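Stop closing the counters

So the Plenusley branch is going in May. Last bank on the high street in Brircombe, and the letter says we can all use the app. Fine. Lots of us do. I do.

But 1258 people signed the petition, and they didn't sign it for fun. Shops with cash to pay in. People who can't see a phone screen. My neighbor, who wants a human when the numbers look wrong.
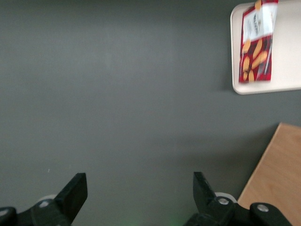 Nearest counter after that is Estden. Two buses, if teh second one shows up. A whole morning gone to pay in 200 dollars.

And don't tell me footfall is down. They cut the hours, took out a teller, then measured the line. Of course its down.

Bellamy kept theirs by sharing one room between 2 banks, alternate days. Cheap, dull, works. Why not here? Somebody at head office should have to answer that in person, at the counter, before they lock the door.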